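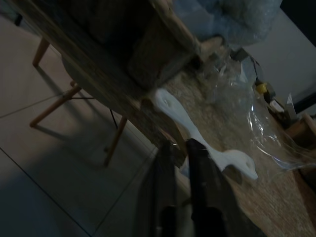

The vote was set for four o'clock on Wednesday, in the loading bay, and by half past three most of the chairs had been taken.

Seo-ah Son stood by the roller door with the ballot papers in a biscuit tin. She had worked at Skarno for nine years, first in packing and then in the wages office, and she knew what everyone in the room had to lose. The offer from Kineck was on the table. They would buy the name and the order book and move the work to Hillstead, forty miles off, where there was no bus.

The other choice was to buy the firm themselves. It meant a loan, and it meant each of them putting in a month's pay before the end of May.
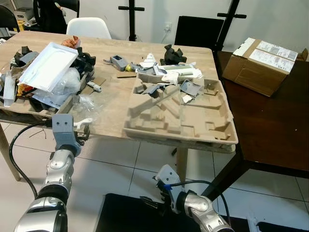 "Who runs it if we win?" asked Owino from the second row. He had asked the same thing at the last meeting.

"We pick five from the floor," she said. "They answer to the rest of us. You can stand if you like."

"I don't want to stand. I want to know who signs for the loan."

"The company signs. Your house stays out of it."

He thought about that. Someone at the back wanted to know about pensions, and she read out the paragraph from the solicitor's letter, then read it again more slowly. Old Mr Skarno had come in by the side door and was leaning on the wall with his coat on. He had no vote. He listened to the pensions part and went out again.

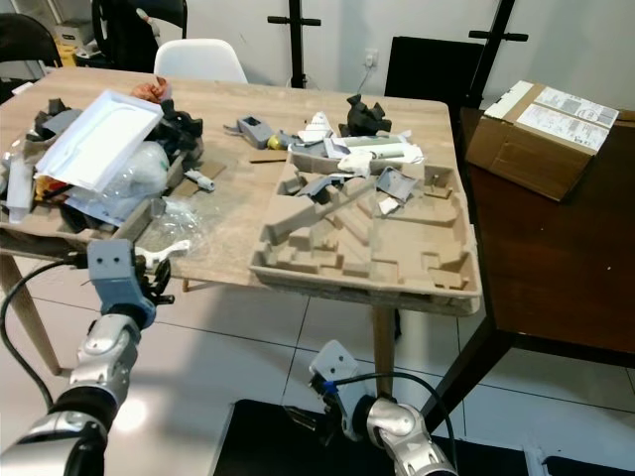 The table with its tray and packaging.

They queued to put their papers in the tin. It took longer than she had expected — people stopped to talk, and one man went back to change his mind. She emptied the tin on to a bench and counted with the door shut, then asked Owino to come in and count after her.

He made two piles and went through each of them with his thumb.

"Four in it," he said.

"That's what I got."

"Which way did you vote?"

"Same as you, I think," she said, and went to open the door.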